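Chapter 4
Moisture in Interior Walls

Water enters an interior wall in two ways: as liquid, through joints and fixing holes, and as vapor, through the surface itself. This chapter treats vapor first. The rate of movement depends on the difference in vapor pressure between the room and the wall cavity, and on the resistance of each layer in between.

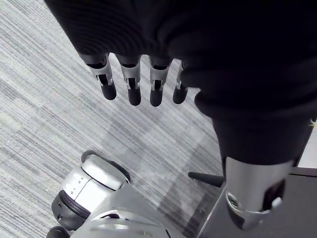 Why does moisture collect on one wall and leave the next one dry? The coldest surface in a room reaches the dew point first, so vapor condenses there before it condenses anywhere else.

Dew point is read from a chart or computed from air temperature and relative humidity. Air at 22 °C and 39 percent relative humidity has a dew point close to 7.5 °C. Few inside walls fall that low. 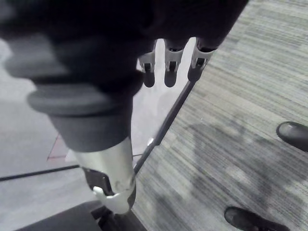 Raising the humidity raises the dew point. A hot shower can saturate the air of a small bathroom, at which point any surface cooler than the air will collect water. Section 2 gives the method for finding surface temperature from the resistance of the layers.
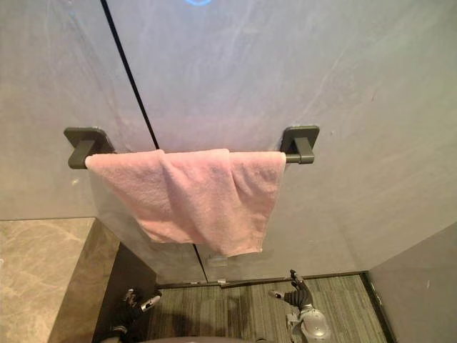
Delwyn Baxter objects that steady-state methods of this kind understate drying between showers, and that a wall which fails the calculation may perform well for years. The objection is taken up in Section 4.6, where storage of moisture in the material is added to the model.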